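Denerow facilities helpdesk
Ticket: restroom and treatment room pickup robot, handoff to night crew
Status: open, waiting on site
Opened by: Moushumi Mondal (day lead, cleaning)
Assigned: Khurram Bangash

Moushumi, 7:40 am
Arm stopped again overnight. Third time this month. Screen says "pick not confirmed", then it just waits for someone to press OK. Nobody on nights has the login so it waited till I came in. Whole corridor behind schedule. Need either a login for nights or it has to skip and move on.

Khurram, 8:15 am
Got it. Which program was running? Old one or the February one?

Moushumi, 8:22 am
February one. The one with the thin items in it. Old one never did this but it also never picked up anything thin, we did all those by hand.

Khurram, 9:05 am
Pulled the log. 270 pick tries since the update, 11 stops. All 11 on long narrow stuff, none on blocky stuff. Fingers come down over the item, close, sensor reads almost no width, so it thinks it missed. Sometimes it did miss. Log can't tell me which. Going to run it in the simulator with a narrow tool up on a toilet lid, same approach from above, and see what the width reading does.
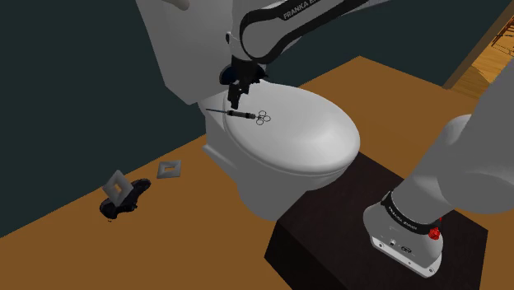 Khurram, 11:30 am
OK so two things. Wait time before it calls for help is set to 30 seconds and after that there is no second try at all, it just parks. That's a setting, I can change it. Second is the width limit, set way too high for a thin shaft. Thats Ledovance's side, I can't touch it. Emailed Michalis Sotiropoulos over there.

Moushumi, 11:48 am
Fine but what do my people do tonight. Piyumi is on alone. She used to do the full round in one go, now she does half the round and then walks back to check on the arm. She's not slower, she's just walking more. Please put that in the ticket bc the monthly report only counts rooms.

Khurram, 11:55 am
Added. For tonight:
- switch to old program before day shift leaves
- thin items by hand, tongs and the hard container, same as before
- do NOT reach in while the arm is live. Hit stop first, wait for the light, then reach
- if it parks, leave it parked, write the time on the sheet

Piyumi Liyanage, 2:10 pm
Reading this from home. Ok with the old program. Question, who is responsible for a room if the arm says done and there is still something there? Last week I signed for one and found a wrapper behind the tank later. I don't want to sign for the arm.

Moushumi, 2:25 pm
You sign for what you checked. Kamrul is adding a second line on the sheet for the machine rooms. Until then write "arm" next to it and leave your initials off.

Kamrul Amarasinghe, 3:02 pm
Sheet is updated, new ones in the supply closet by the elevator. Throw out the old pad pls. Also made a nights login, Piyumi and the weekend person have it. It can press OK and switch programs, nothing else.

Michalis Sotiropoulos (Ledovance), 4:35 pm
Seen the log, thanks. Can lower the width limit and add a second try with a small shift sideways. Needs about 5 working days on our end plus a test run on site. Someone from cleaning should be there for the test please, last time we only had IT.

Moushumi, 4:41 pm
Piyumi should be the one. Paid hours, not on her own time. Need that agreed before you book it.

Kamrul, 4:50 pm
Agreed, paid.

Khurram, 5:05 pm
Retry setting changed on February program, not live yet. Old program loaded for tonight. Keeping ticket open til the site test.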